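Ticket 217: Livestream vom Siebenerturnier bricht in der zweiten Halbzeit ab
Status: gelöst
Bereich: Vereinsportal Bravura, Modul Spielübertragung
Standort: Kiltarlow, Nebenplatz

Fehlerbeschreibung
Beim Rugbyturnier im Juni lief die Übertragung vom Hauptplatz durchgehend. Auf dem Nebenplatz fror das Bild in jedem Spiel kurz nach der Pause ein, der Spielstand wurde weiter aktualisiert. Zuschauer sahen die Meldung »Quelle nicht erreichbar«. Nach einem Neustart des Encoders lief der Stream wieder, bis zum nächsten Spiel.

Protokoll

09:40 Encoder neu gestartet, Firmware geprüft, aktuell. Keine Änderung.

10:15 Netzwerkkabel zum Kampfrichtertisch getauscht. Abbruch wieder nach der Pause.

10:50 Bitrate im Portal gesenkt. Bild schlechter, Abbruch bleibt.

11:30 Log ausgelesen. Der Eintrag »session closed by scheduler« steht bei allen 4 Abbrüchen. Der Encoder verliert also keine Verbindung, das Portal beendet die Sitzung selbst.

11:45 Spielplan verglichen. Der Hauptplatz ist mit der Vorlage »7er, zwei Halbzeiten« angelegt. Beim Nebenplatz wurde die Vorlage der Jugend übernommen, dort endet ein Spiel nach 12 Minuten einschließlich Pause. Danach schließt der Scheduler die Quelle.

12:05 Vorlage für den Nebenplatz umgestellt, Spielplan neu veröffentlicht. Nächstes Spiel bis zum Abpfiff übertragen.

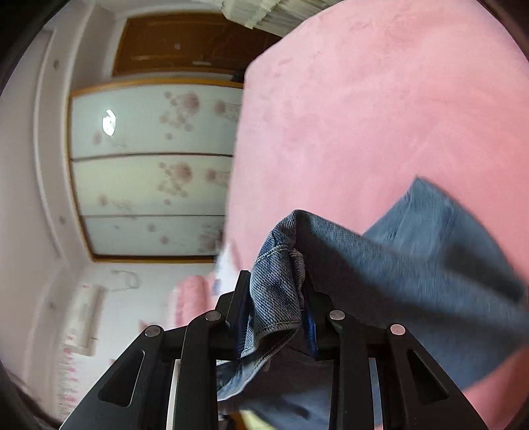 Lesezeit: 2 Minuten

Nachtrag
Die Aufzeichnungen der abgebrochenen Spiele sind unvollständig und lassen sich nicht wiederherstellen. Im Archiv bitte als »Teilaufzeichnung« kennzeichnen. Wer Spielpläne aus der Org-Ansicht kopiert, muss die Vorlage je Platz einzeln prüfen, sie wird beim Kopieren nicht angezeigt. Der Änderungswunsch dazu ist an die Entwicklung weitergegeben.

Ticket geschlossen, 16:20.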